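Do dark desk mats earn their keep?

Posted 8th April

I have been suspicious of desk mats for as long as people have been telling me to buy one. They seem to belong to the same family as monitor risers and cable boxes, things you get talked into after you already own a perfectly good table. A table is a flat surface. Putting a second flat surface on top of it has always looked to me like a way to spend money and lose an inch of elbow room.

Then in November I got tired of rings on the white tabletop and gave in. The Wedum listing said the finish was good for 2000 wipes. I would love to meet whoever did the wiping. I also looked at the Tendlow one, which cost 106 dollars and came with a carrying strap, and I closed that tab pretty fast. Who is carrying it, and where to?

So, a dark surface on a white table, one green mug, and a few months of ordinary use.

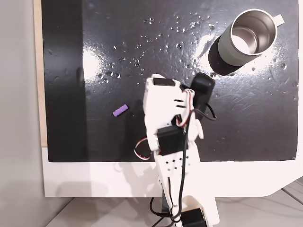
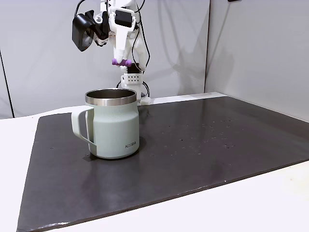
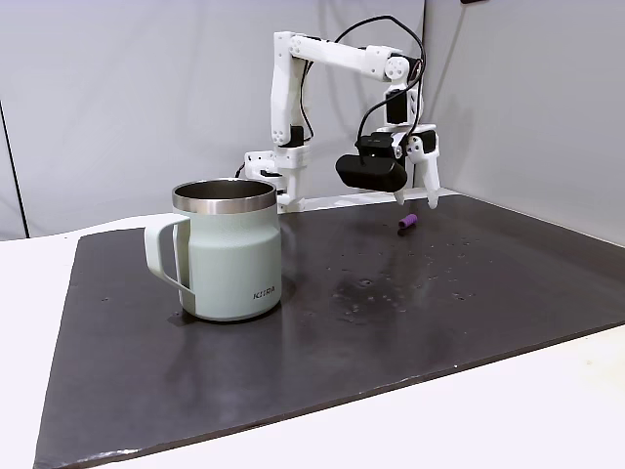 My main complaint is that black hides nothing. Everyone says dark colors are forgiving, and I believed it because I own dark pants. But pants aren't shiny. On a glossy black surface every drop of water and every scuff picks up the ceiling light and shows itself off. The white table underneath, which I was so worried about, had rings you could only find if you went looking for them.

The scratches bother me more than the water does. Water wipes up in two seconds with a dish towel. Scratches stay, and I can't tell you which ones are from mugs and which are from me scrubbing at crumbs with the rough side of a sponge (the care card said soft cloth only, and I read it much too late). I tried a 20 dollar bottle of Flanditz polish on one corner. It smelled like oranges and made the corner greasy. The scratches are still there.

The mug I have no quarrel with. I was ready to dislike a steel mug with a handle, since it sounds like camping gear, but it's comfortable to hold and I like that soft green. I do think people oversell insulation. If your coffee goes cold before you drink it, maybe pour less coffee.

A reader wrote in after my last desk post to recommend the Essien felt kind, and said hers still looks new. Felt plus coffee sounds like a worse idea to me, but I've been wrong about surfaces once already this year. I've put it on the list with a question mark next to it. For now I'm keeping the towel within reach.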